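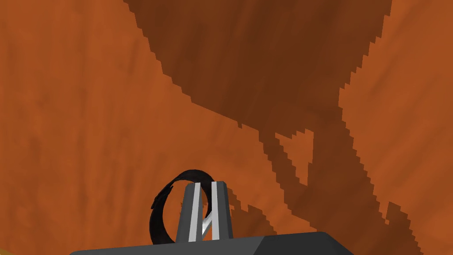
Packing wants to know when the night shift goes, and would we please tell them before we tell the Favico people. Two of them put it to me that way at the coffee machine, separately, in nearly the same words. I had no answer. Writing it down so it doesn't get lost under the cycle times.

12/25/20, Kustiddale, bench 3. Quiet building, so I went back over the Makori trials.

Still in simulation for the ring pick. The model has a wood tabletop, the two-finger gripper and one black ring. On the real line the rings come in a bin, tangled, with talc on them. Of 655 runs, the script scored 57 as failed. Sounds fine until you read how it scores. A ring hooked on one finger passes the same as a ring held properly. I would not sign off on that and I said so in April.

Shadows are coming out in stair steps again. Shadow map resolution, probably. Don't know yet if the vision side cares. Should test with shadows off before anybody blames the grip.

Back to packing. The Daltura slide says the cell "frees operators for higher value work." I asked what work. The reply was two paragraphs long and had no job in it. What I saw when the labeling cell went in: the same people, now standing next to a machine, clearing jams and getting timed on how fast they clear them. They used to talk across the table. Now there's a guard fence in the middle of it.

To be fair, the ring table is bad work. 2,000 rings a shift, sore thumbs, wrist braces in the lockers. If the cell took half of that and left the rest alone I'd be for it. That option isn't in the proposal. I'd like to see it priced.

Also no line anywhere for who retrains the thing when the ring supplier changes. I think that ends up being us - unpaid hours, same as labeling.

To do:
- rescore the 655 with a proper hold check
- shadows off, same seeds
- ask for ring scans with folds, not perfect circles
- get an answer on night shift, in writing, and take it to packing first

Left the sim machine on. Don't reboot it, the seeds aren't saved.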